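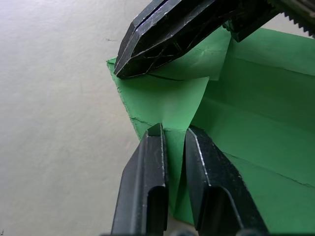 Lok-yiu Kuo

My favourite view in the whole project is the one from the wrist. I've been recording demonstrations since early September and I still get a kick out of watching the fingers close up on a fold from a hand's width away. From my chair I see two arms leaning over a table. From the wrist I see creases, shadows, scratches on the other gripper, all the stuff the policy is going to have to make sense of.

We're teaching Ballis to fold. Ballis is the pair of arms, and the job sounds tiny: take a crumpled coloured square, flatten it, fold it, fold it again. I drive both arms by hand from the next desk, every joint and every camera gets saved, and later on a network tries to work out what I was up to. As of this afternoon we have 759 recordings I'd be happy to train on. I am so pleased with that number!

When I started I thought the hard bit would be the folding. It's the first pinch. One gripper has to hold the sheet down near a corner while the other picks up a bit of slack, and if the holding jaw is even slightly too far in, the slack comes up in a ridge pointing the wrong way and you spend the next minute chasing it. My early takes are full of that. I wanted to delete them. Pludonska, who looks after the training side, told me to keep every one where I managed to recover, and she was right — the first model we trained without them would make one bad pinch and then just sit there, holding on for dear life.

So now I mess things up on purpose. Not every time, but I'll start with a jaw in a silly spot, or leave a corner tucked under, and then fix it. Those takes are longer and uglier and I love them.

Some things I've changed since the last post:

I crumple between takes with my eyes shut. I used to sort of arrange the mess, and when I scrolled through the opening frames they all looked like the same mess.

I swap which arm holds and which arm pinches. I'm right-handed and it showed badly. Out of one early batch of 136 takes, nearly all of them had the left arm doing nothing but holding.

I've slowed down at the contact and sped up everywhere else. Gosura (our recording tool) gives you a little speed trace after every take, and mine used to be flat as a pancake. Now there's a nice dip right where the fingers meet the material.

I stop when I'm tired. Boring, I know. But the takes from after four in the afternoon were visibly wobblier, and there's no point teaching wobble.

The colours rotate as well. Green is the one I do most because it shows up so cleanly against the pale tabletop, but orange gets its turn, and there's a bit of a jumble at the back of the table that I leave there. I like a lived-in background. If the thing only works on a bare table next to a blank wall then it won't be much use at anyone's house.

Same goes for the window. We've got trees and a road out there, and the blind goes up and down depending on who's in. At first I was fussing over it before every session. These days I write the blind position in the notes and get on with it, and the light can do what it likes.

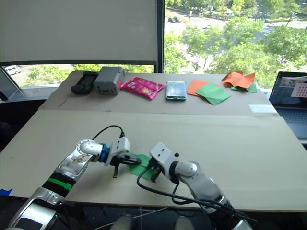

Two arms, one pair of hands

People ask what driving both at once feels like. A bit like patting your head and rubbing your tummy for the first week, and after that it's closer to knitting. The part that took longest was keeping the grippers out of each other's way when they're face to face over something small. There's a move we call the Lüthi, where one side lets go only once the other has taken up the slack, and I must have practised it for days before I trusted myself to record it. I now do it without thinking, which makes it very hard to explain to the next person who sits down!

Watch the cables too. They move when the arms move, and a loop lying across the table can nudge your corner just as you've got it where you want it. I keep those takes if the fold survives.

What's next

The plan is 2191 good takes on single squares, then on to things with sleeves. Pludonska's spreadsheet says 3057 if we want both grip styles covered properly, and she's usually the one who ends up being right about that sort of thing. At the pace I'm going it'll be a while, and I don't mind one bit.

I'm also itching to try mixing in takes from a second driver. My folds all have my habits in them: I always smooth toward myself, and I always go for the nearest corner. Somebody with different habits would be gold. If you're in the building and fancy an afternoon of wrangling a little green square, come and find me. Bring a snack.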